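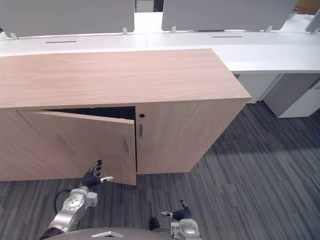 Vira e mexe me perguntam se robô já dá conta de tarefa de casa. Dá pra testar, gente! Comece por uma porta de armário, com puxador em barra, e deixe a chave longe da fechadura (perdi uma tarde inteira nisso em março).

Repita 13 vezes sem mexer em nada e anote cada falha. Só depois passe pra caixas e embalagens de prateleira.
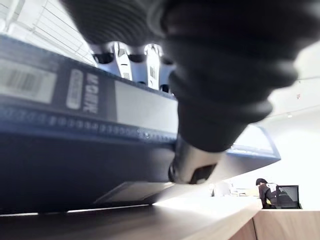

Caixa cheia e caixa vazia contam como testes separados, tá? 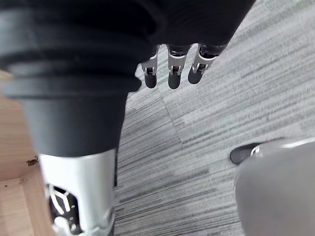

Segurança agora. Combine antes quem aperta a parada de emergência, aqui é a Sunita. Com os dedos apontando pro chão e um sapato preto ali no carpete, velocidade baixa, sempre! Eu ainda não deixaria sozinho na cozinha.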